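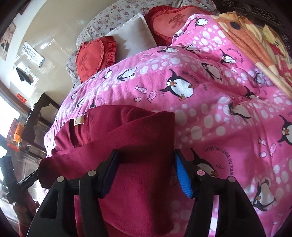
Trois mois que je dors sur le Honeo de chez Davport et que je repousse cet article, alors allons-y. Il s'agit d'un surmatelas en mousse à mémoire de forme, 6 cm d'épaisseur, acheté avec mes sous (je le précise parce qu'on me le demande à chaque fois !).

Pour situer, mon matelas est un modèle ferme qu'un vendeur très sûr de lui m'avait vanté comme « idéal pour le dos ». Le dos, ça va. Les hanches et les épaules, beaucoup moins, surtout quand on dort sur le côté comme moi. Changer de matelas, j'y ai pensé pendant cinq minutes, puis j'ai vu les prix. Le Honeo m'a coûté 379 euros en 160 x 200, livraison comprise, et j'avais fixé ma limite à 400. Ça passait, tout juste.

Il arrive roulé très serré dans un sac plastique épais. Prévoyez quelqu'un pour vous aider à le monter à l'étage, moi j'ai fait la fière et je me suis coincé le pouce dans la rampe. Une fois ouvert, il se déplie tout doucement, avec un coin qui est resté gondolé jusqu'au lendemain soir. L'odeur, parlons-en : ça sent le neuf chimique, un peu comme une voiture de location. J'ai dormi deux nuits sur le canapé avec la fenêtre de la chambre grande ouverte. La notice parle de « quelques heures d'aération », je les trouve optimistes chez Davport.

La première vraie nuit, bof. J'avais l'impression de m'enfoncer dans une brioche et je n'arrivais plus à me retourner. Natalina Sorrentino, une lectrice qui a le même depuis l'an dernier, m'avait écrit de tenir deux semaines avant de juger, et elle avait raison ! Au bout de dix jours je ne le sentais plus, et la douleur à l'épaule droite le matin a nettement diminué. Elle n'a pas disparu, je ne vais pas vous vendre du rêve, mais je ne me réveille plus à cause d'elle.

Côté chaleur, je suis partagée. En mars, un bonheur. Depuis que les soirées se radoucissent, je sors une jambe de la couette vers trois heures du matin, et je me demande bien ce que ça donnera en juin. La housse est censée être « respirante » – elle l'est peut-être, mais la mousse dessous garde tout. Elle se lave à 40, elle n'a pas rétréci, par contre il faut être deux et avoir de la patience pour la remettre, la fermeture éclair est placée sur un petit côté et c'est franchement mal pensé.

Autre détail qui m'agace : les élastiques d'angle. Ils sont trop lâches pour mon matelas, donc le tout glisse vers le pied du lit et je remonte l'ensemble tous les dimanches... enfin, quand j'y pense. J'ai fini par glisser dessous un filet antidérapant pour tapis, et depuis ça bouge beaucoup moins. Pensez aussi aux draps-housses, les miens en bonnet de 25 sont devenus trop justes et sautaient aux coins toutes les nuits. J'ai dû en racheter deux en bonnet de 30, à ajouter au budget.

J'avais essayé avant ça le Morikawa en latex, chez une amie. Plus tonique, moins chaud, plus lourd aussi, et nettement plus cher. Si vous avez toujours trop chaud la nuit, regardez plutôt de ce côté-là. Pour les frileuses qui dorment sur le côté, le Honeo me paraît un bon choix à ce prix, et je le rachèterais, avec les bons draps dès le départ. Ma note : 7,5 sur 10.

Je referai un point après l'été, si j'ai survécu à la canicule !

Articles récents
Oreiller Trarkex : je l'ai rendu au bout d'une semaine
Couette légère ou couette quatre saisons ?
Laver une couverture en laine sans la feutrer
Tineke Van Beek nous parle de sommeil et de sieste
Mes taies en lin, deux ans après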